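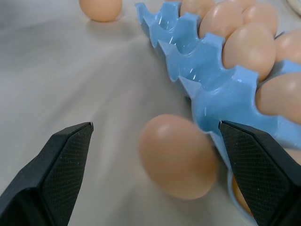 Menos diapositivas y más rodillas en el suelo

Buscar en el blog Escribe y pulsa Intro

Llevo años haciendo cursos de primeros auxilios, primero porque me obligaba el trabajo y luego porque me enganché (hay gente que colecciona sellos, yo colecciono diplomas de reanimación). Y cada vez que salgo de uno me voy con la misma manía en la cabeza: ¿por qué seguimos pasando tantas horas sentados?

El último lo hice en marzo, en Bouzid, un centro de formación pequeñito que está encima de una ferretería. Éramos 13 en el grupo. La monitora, Khadija Hajji, entró, apartó las sillas contra la pared y nos puso a todos de rodillas antes de que nadie hubiera abierto la carpeta. ¡Qué maravilla! A los cinco minutos ya estábamos sudando sobre el maniquí, y a los diez alguien se quejaba de las muñecas. Eso es justo lo que tiene que pasar en un curso: que te enteres allí de que comprimir un pecho cansa muchísimo, y no el día que te toque hacerlo en el pasillo de tu casa.

Comparadlo con el que me tragué el año anterior, con el material de Kusteo. Presentación de 100 diapositivas. Cien. La cadena de supervivencia la vimos en tres colores distintos, y para practicar quedaron los minutos de antes de comer, con 2 maniquíes para toda la sala y una cola que llegaba hasta la máquina del café. Me dieron el certificado igual, claro, con su sello y todo. Y yo a ese certificado le tengo bastante poca fe.

Ya sé lo que me vais a decir, porque me lo dijo Nantana Thongdee, compañera mía de planta y persona con muchísima más paciencia que yo: que la teoría hace falta, que si no entiendes por qué haces las cosas las haces mal. Vale, se lo compro. Hay que saber cuándo llamar al 112, qué preguntan, cómo se comprueba si alguien respira con normalidad. Pero casi todo eso se puede aprender mientras lo haces – gritando tú la llamada, con un compañero haciendo de operador y otro haciendo de cuñado que estorba. Khadija nos lo montó así y todavía me acuerdo de lo que dije mal (no supe dar la dirección del edificio en el que estaba, para que veáis).

Otra cosa que me pone de mal humor es la caducidad de todo esto. Haces el curso, te dan el papel, vale por 2 años y hasta luego. ¿De verdad alguien cree que las manos se acuerdan tanto tiempo de algo que han hecho una mañana? Yo a los pocos meses ya dudaba de dónde colocarlas. En mi empresa, Belex, propuse hacer un repaso de media hora cada trimestre, con el maniquí en la sala de reuniones y sin examen. Me contestaron que lo estudiarían. Sigue en estudio, que yo sepa.

Y luego están los desfibriladores. Tenemos uno en la entrada, de los que hablan, colgado al lado del perchero. Pregunté a la gente de mi pasillo si sabía usarlo y casi todos me dijeron que les daba miedo tocarlo, no fueran a romperlo o a hacer daño a alguien. ¡Pero si el aparato te va diciendo los pasos! Esto se cura sacando el de entrenamiento y pegando los parches tú mismo en el muñeco, una vez, dos veces, las que hagan falta. Con una foto proyectada en la pared no se le quita el susto a nadie.

Los de Erkum, que organizan los talleres del centro cívico de mi barrio, han empezado a ofrecer sesiones cortas por la tarde, a las siete, para familias. He ido de oyente y me gustó casi todo, menos que los críos miraban desde las sillas mientras practicaban los padres. Un niño puede aprender a pedir ayuda y a poner a su abuela de lado, y además se lo pasa bomba. Se lo comenté al salir y me pidieron que lo pusiera por escrito, así que aquí queda.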